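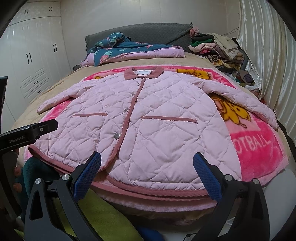

Folding a jacket with the hand-held gripper

Eberhard robotics club, home task 2

Each member records 21 folds for this task. Read all the steps before you start.

1. Lay the jacket on a bed with the front facing up and the collar at the top. Spread both sleeves out to the sides.

2. Fasten the snaps by hand. The gripper can't press them shut.

3. Take the end of one sleeve in the jaws and bring it across the chest. Let go, then do the other sleeve.

4. Grip the hem about an inch in from the edge. Quilted fabric slips if you only catch the binding - get some of the padding too.

5. Lift the hem to the collar and set it down slowly. Open the jaws all the way before you back off.

6. Shake the jacket out and spread it again for the next fold.

A full set takes roughly 2 hours. If a fold goes wrong, finish it anyway and write "miss" next to its number on your log sheet. Kilian Leitner collects the sheets at the October meeting. Bring the gripper back to the Plomcombe room, locker 576.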